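Can a machine fold laundry and make a bed yet, or is it still too early?

Posted in Home & Appliances, February 21, 2021

Augustina Antwi
I do the laundry for a house with a lot of people in it, and I've been reading about folding machines and home robots. Some ads make it sound like you drop a basket in one end and get a stack out the other. I don't mind spending money if it works. What I want to know is whether anything you can get today will handle a normal mixed load and also straighten a bed. Shirts and towels I can do fast myself. It's the odd stuff that eats my evenings.
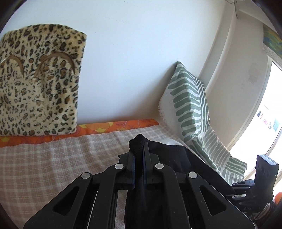

Black clothes are the worst part of my load. I can't find the seams on them at night, and I don't see how a camera would do any better. Pick up something soft and black by one spot and it just makes a little peak, and you still don't know which end you've got. Then there's the bed itself. Pillows I understand, but would a machine know that a leopard-print cushion goes back against the wall and doesn't go in the wash? My sister says wait. My budget is 768 dollars, and I could stretch that a bit if the thing did both jobs.

Efraín Chambi
Short answer, no, not for that money and not for a mixed load. I worked 13 years in a commercial laundry. We had a Womik flatwork folder and it was great on sheets. It could do about 400 an hour with 2 people feeding it. But the people had to find the corners and spread the sheet. The machine only did the easy half. Anything with straps or sleeves went to a table and was folded by hand.

Long thin garments are where it all falls apart. The cloth slides, it twists on itself, one layer sticks to the next. A person feels that through the fingers and fixes it without thinking.
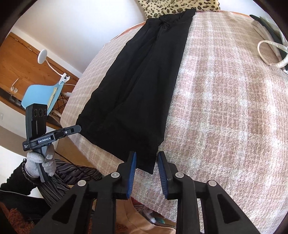 For a machine, finding the hem is one problem, getting hold of one layer is another, and keeping it flat while you move it is a third. Research labs have shown robots folding towels, slowly. I haven't seen one do a slip dress.

For the bed I'd forget it completely. Spend the money on a better dryer and a big folding table at the right height. Also put a bright lamp over the table, it helps a lot with dark clothes.

Tirnov
my cousin had a Plondgate folder, you have to clip every shirt on yourself. took longer than folding. she sold it in July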